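Speaker notes, Sat 17 May, Enham session (18 minutes plus questions)

**Slide 1. Title**
Topic is billing order: who is listed first, where, and at what size. Say early that I'm covering television drama only. Features have different paperwork.

**Slide 2. Terms**
- Main title card: appears before or over the opening.
- End card: single or shared.
- "With" and "and" credits: last positions, negotiated separately.

Pause on "and". Audiences read it as an afterthought. Agents treat it as second or third in value.

**Slide 3. Clestby, series one**
Ensemble of seven, alphabetical order. Perrine Guérin fell fourth on the list and asked for the "and" position before signing. The producers agreed, then had to reopen two other contracts that promised no less favourable placement.

Read the clause aloud, slowly. Skip the subclause on paid advertising unless asked. 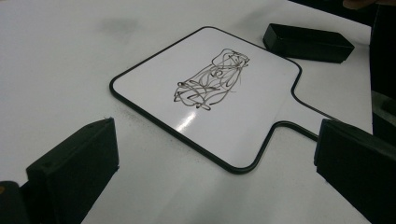

The reopened contracts delayed the poster until October. Artwork had been approved with the old order, and the regional printer had already run 1000 copies. They were pulped. Mention the cost only if somebody asks.

**Slide 4. Wornville**
Staggered card: one name lower left, the other upper right. Neither actor is clearly first. Works on a wide screen. Fails on a phone thumbnail, where the lower name is cropped by the episode label.

**Slide 5. Survey**
Rungrueang coded 2468 episodes for card position. In 299 of them the order changed mid-season. Almost all changes followed a departure from the cast. Do not claim a cause for the remainder; the contracts weren't available.

**Slide 6. Practice points**
- Fix the order before artwork is commissioned.
- Define "size" by height of the letters.
- State what happens to the order when a lead leaves.
- Check thumbnails separately.

Questions. If streaming autoplay comes up, refer back to slide 4.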